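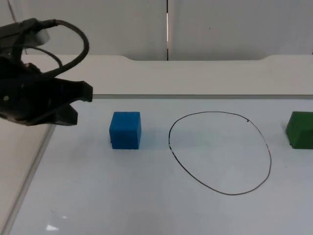

*Gripper over the white tabletop, fingers open.*

# Proltside Fire Door Maintenance Program: Progress Report to the Funder

Date: 8/9/25
Period covered: May to date
Sites: Canero House, Abella Court, Terkar Building

## 1. Status

The inspection phase is complete at Canero House and Abella Court. Terkar Building is partly complete. Repairs have started at Canero House only. Spending is within the approved budget, but the repair schedule has moved back by four weeks for the reasons given in section 4.

The grant covers 670 fire doors across the three buildings: stairwell doors, corridor doors and apartment entry doors. Doors to electrical closets were left out of the original scope and remain out.

## 2. Inspections

Each door is checked for the gap at the head and sides, the clearance at the sill, closer action from fully open and from a narrow opening, latch engagement, hinge condition, seals, glazing and the label. A door that fails any check is recorded as failed, even where the fault was fixed during the visit.

To date, 247 doors have failed at least one check. The most common fault is a closer that does not bring the door to the latch. Missing or painted-over seals come next, mostly on the upper floors of Abella Court, where the corridors were repainted before the grant began. Labels were unreadable on a number of stairwell doors at Canero House. These are being traced through the supplier's delivery records before any decision to replace them.

Access to apartments was harder than planned. Two rounds of notices were delivered at Abella Court and a third was needed for the east wing. Evening appointments were added at no extra cost to the grant.

## 3. Repairs

Repairs are complete on 70 doors, all at Canero House. Work was ordered by risk: stairwell doors first, then corridor doors beside the stairs, then apartment entry doors. Every repaired door was checked again by an inspector who did not carry out the repair.

Eight doors at Canero House cannot be repaired. The frames have moved and the gap at the head cannot be brought within tolerance by adjusting the hinges. Replacement door sets have been priced and the quotation is attached as Annex B.

## 4. Schedule

The first delivery of closers was the wrong strength for the stairwell doors and was returned. Replacements came three weeks later. The fourth week was lost at Terkar Building, where the freight elevator was out of service and the contractor would not carry door sets by the stairs.

Revised order of work:

- Canero House: finish corridor and apartment entry doors
- Terkar Building: finish inspection of floors five through nine
- Abella Court: begin seal replacement, east wing first
- Canero House: install replacement door sets, subject to approval

## 5. Records

All inspection results are now held in one register, with one line per door and a door number matching the tag on the hinge edge. The register can hold 800 entries under the present license, enough for the current scope. Adding the electrical closets would require the next license tier.

Paper sheets from the earlier inspections at Terkar Building have been scanned. Some use a different numbering scheme and are being matched floor by floor.

## 6. Decisions requested

1. Approval of the Annex B quotation for the eight replacement door sets.
2. Agreement to the four-week change in the repair schedule.
3. A ruling on whether electrical closet doors may be added to the scope if funds remain after Abella Court.

A decision on item 1 is needed first, as the supplier holds the quoted price for 30 days.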